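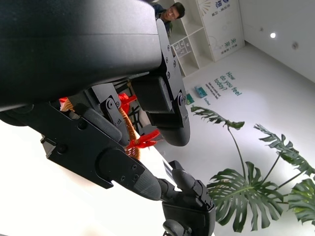 Figure 6-1. Finger assembly and fingertip pad, as seen from the wrist camera. A woven item with red trim is between the parts.

6 Gripper inspection and fingertip pad replacement

This section covers the two-finger gripper on the Olness arm. It applies to units with serial numbers from 184 upward. For earlier units, use the Maeng supplement. The work is done by one person with the arm in the service position.

6.1 Tools and parts

Hex key set, metric
Torque screwdriver
Lint-free cloth
Isopropyl alcohol
Pad kit 772 (two pads, screws, one tube of thread lock)
Flashlight

6.2 Clearing the gripper

CAUTION: The fingers can close when power returns. Keep hands out of the gripper until step 3 is complete.

1. Stop the running program and move the arm to the service position from the pendant.
2. Open the gripper fully. If it will not open, go to 6.5.
3. Switch off the arm at the controller and fit the lockout tag.
4. Look at the space between the finger linkage and the fingertip. Rope, tassels, ribbon and paper strips all catch here. Check from both sides with the flashlight.
5. Lift out any trapped item by hand. Ease loops off the linkage one at a time. Do not pull on loose strands.
6. If a strand is wound around a pin joint, cut it on both sides of the pin and remove the pieces separately.

NOTE: The wrist camera shows only part of the linkage. A clear camera view does not replace step 4.

6.3 Replacing the pads

1. Remove the two screws at the back of the fingertip. Hold the pad while the second screw comes out.
2. Slide the old pad off toward the tip.
3. Wipe the seat with alcohol and let it dry. Old thread lock left in the holes will give a false torque reading.
4. Slide the new pad on until it stops. The textured side faces the opposite finger.
5. Put one drop of thread lock on each new screw. Tighten to the value printed on the kit label.
6. Repeat for the other finger. Always change both pads together - a worn pad against a new one will grip off center.

6.4 Checking the linkage and bracket

1. Move each finger by hand through its full travel. It should move evenly, with no click at the pivot.
2. Check the column of hex screws on the mounting bracket, working from the top down. Replace any screw with a rounded socket.
3. Remove the lockout tag, switch on the arm and run test program 13.
4. Read the closing count on the pendant. The accepted value is 756 or higher. If it is lower, repeat 6.2 from step 1 and look for fibers behind the padded link.

6.5 Gripper will not open

1. Switch off the arm and fit the lockout tag.
2. Turn the manual release on the actuator block counterclockwise until the fingers are slack.
3. Clear the gripper as in 6.2, steps 4 to 6.
4. Turn the release back to its stop before restoring power.

CAUTION: Never pry the fingers apart with a screwdriver. Bent plates cannot be straightened and must be replaced as a set (see section 9).

Section revised June 2023. Prepared by U. Michalski, checked by G. Pasaribu.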